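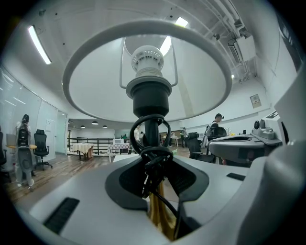
White shade, black cord looped below the socket

Cone skirt collapses at the hem, what goes inside it?

Mihret Nigatu
I'm making a floor-length skirt for a small show in Kurnimby in August. The pattern is the Benine 3655, which is an A-line with a centre back zip, and I've redrafted it so it stands out in a straight cone from waist to floor. The outer is a matte cotton sateen in off-white from Akero. On the stand it looks right for a minute, then the bottom third folds in on itself and the side seams cave. I've tried 2 layers of stiff net under it and that only gave me a lumpy middle. The model has to walk up three steps to the stage, so I can't put anything completely rigid in the hem. I've already cut the outer and would like not to buy more of it. What would you put inside?

sateen_and_sons
Net holds volume at the hip but doesn't do much for the hem, particularly under sateen. Take the net out and use horsehair braid, the wide one, 15 cm if you can find it. Machine it to the right side of the raw edge, turn it up, then catch the top edge to the lining by hand and never to the outer or you'll see every stitch. Pull the gathering thread on the top edge before you start so the braid sits flat around the curve. 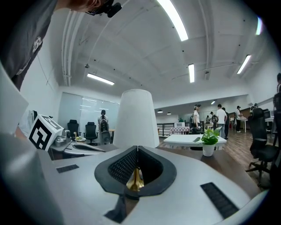
Check your seams before you blame the hem. If you only added width at the side seams, the side seams are now on the bias and they will drop and swing in whatever you do. The flare has to be shared between all the panels, and six panels would be better than four. You want one clean line from top to bottom, the same as the white cone in the photo, with a smooth matte surface and no step where the stiffening starts. To get that on a skirt I'd underline the whole thing in cotton organdie, cut on the same grain as the outer. Hang it overnight before you level the hem.

Can't help with the stairs except to say braid bends and springs back, so she should be able to lift the front with one hand and be fine.

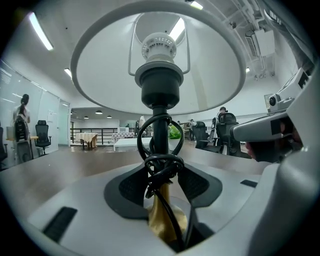
Boning or hoop instead of braid

bobbin.kettle
I'd go with a separate petticoat and leave the skirt alone. Kumsa do a pattern for one, number 2725, with a single flexible hoop at knee height and another just above the hem. Leave a gap in the bottom channel so you can change the hoop length after the first fitting. You will need to do that.

Make it a bit shorter than the skirt or the hoop will catch on the steps. Also agree about the organdie.

pinkingshears
Spray starch worked for me once but it was a much shorter skirt.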